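The Woman Who Sorts Other People's Attics

July 24, 2021
By Abenezer Birhane

I got to Hrefna Holst's place in Jernbridge with a bag of my own stuff in the trunk, which I figured I'd sneak into the conversation if things went well. (Things went well. The bag did not get any smaller.)

Holst has been clearing out houses for 28 years. Attics mostly, plus garages, sheds, and once a boat. She works alone except in January, when the phone rings off the hook and her nephew comes over from Flosotley to drive the van. "January people are the best people," she told me, pouring coffee into a mug with no handle. "They've just had the whole family over and somebody slept next to the Christmas boxes. They're ready!"

I asked how she got into it, expecting some kind of calling. She laughed at me. She'd been doing the books at Kragh, the furniture store, and her aunt died and left a house with every newspaper since the year she moved in. Holst took two weeks off to deal with it and never went back to the store.

"I didn't like it at first, you know. I cried a lot. But one afternoon I had all the string in one box and all the jar lids in another, and I felt fantastic. I thought, okay, I could do this again."

So is that the trick, string with string? I have a drawer at home with batteries, birthday candles and a passport in it, so I was taking notes.

"Kind first, feelings later," she said. "You don't decide anything on day one. You just put like with like. Color is fine too if there are kids in the house, because a four-year-old can't tell you what's sentimental but she can sure tell you what's red." 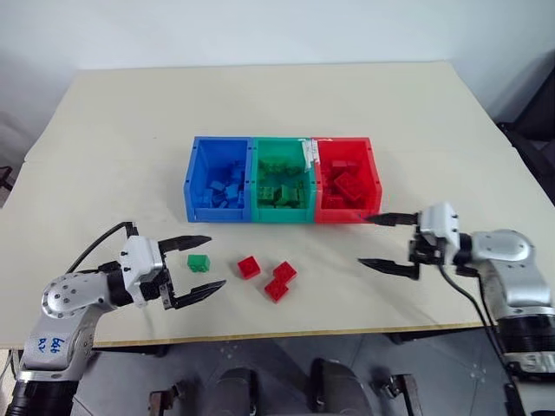 The keep pile

This is where we argued a little. I'm a keeper. I come from keepers. My mother has the receipt for a stove she no longer owns, and I told Holst so, kind of proudly, and she just nodded like a doctor hearing about a rash.

"I never tell anyone to throw a thing out," she said. "I ask where it's going to live. If you can tell me the shelf, keep it. If you start telling me a story instead, we come back to it after lunch."

And after lunch?

"After lunch they're tired and they give it to me."

She has a barn in Tedau where the given-away things go until the spring sale, and she took me out to see it in the van with the radio on too loud. I counted on an hour and we stayed until the light went. There were lamps hanging from the rafters. There was a church organ, or most of one. She knew where every single thing had come from and she'd tell you, too, with the street and the name of the dog.

I did point out that this sounded like a lot of stories and not many shelves.

"Sure," said Holst. "But I have a barn."

The biggest job she ever took was a retired schoolteacher's house with 2,000 jigsaw puzzles in it, nearly all of them opened and some of them mixed together by a flood in the basement. The family wanted them gone by the weekend. Holst asked for 14 days and got them, and she spent most of that on the floor with her glasses pushed up, matching sky to sky.

"People said, why bother, it's cardboard. But she'd written on the inside of the lids! Who helped, what the weather was, who was mad at who. The daughter didn't know. She sat down on the stairs and read lids till it got dark."

They kept the lids. The puzzles went to the barn, and I may have bought one.

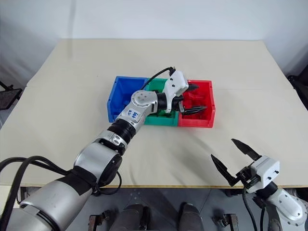 Blue, green and red: three open bins side by side.

I asked what she'd say to somebody who looks at the garage and just closes the door again. Asking for a friend, obviously.

"Do one box. Do it standing up, and do it before you eat. Don't buy any containers yet, please, everybody runs out and buys containers and then they've got containers to store." She thought about it a second. "And don't start with photographs. You'll be there all day and you'll have moved one box from one side of the room to the other."

What's in her own attic, I wanted to know. She got up to rinse the mugs.

"Newspapers," she said.

Recent stories
Flosotley's ferry café gets a second oven
A beginner's guide to the Tedau barn sales
What we learned from 2 summers without a lawn
Letters: more on the Jernbridge parking question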